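# Aranda Double-Basin Sink

The Aranda is a drop-in kitchen sink with a small basin on the left and a larger one on the right. It is made by Trernetti in brushed stainless steel and sold with the strainers, clips and sealing strip. Faucets and pumps are sold separately.

Most buyers put it in a family kitchen where the dishes are done by hand. The small basin takes rinsing, soaking or a few vegetables. The large one does the washing up. The divider has a flat top, wide enough to park a scrub sponge between loads.

The back rim is where the fittings go. It has room for a curved-spout faucet with a separate handle and a built-in soap pump off to the right. If you prefer bottled dish soap, keep it behind the sink and leave the pump hole capped. A blanking cap is in the box.
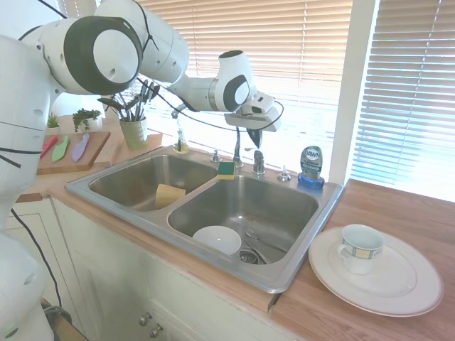
Brushed steel hides fine scratches better than a polished finish, but it does show water spots in hard-water areas. Wipe it down along the grain with a soft cloth. Don't leave steel wool or cast iron sitting in the basin overnight, and keep bleach off it. The green side of a scrub sponge is fine on stuck food if you go with the grain.

## Fitting

The Aranda drops into wood, laminate or solid-surface countertops. On a wooden top, oil or seal the cut edge before the sink goes in and let it dry fully. The paper template is in the carton. Check it against your cabinet before you cut, especially at the back, where the faucet nuts need space for a wrench.

Tighten the clips a little at a time, working from corner to corner. Wipe off extra sealant right away.

## In the box

- Sink
- 2 basket strainers
- Clips and sealing strip
- Blanking cap for the pump hole
- Paper template

## Options

The Ovico soap pump fits the right-hand hole and fills from above. The Zidilell rack sits over the small basin and folds flat for storage. Neither one needs tools once the sink is in.

## Warranty and returns

5 years on the steel and the welds. Strainers and seals are wear parts and are not covered. Unused sinks can be returned in the original carton. We can't take back a sink after sealant has been applied.

Page updated 10 October 2019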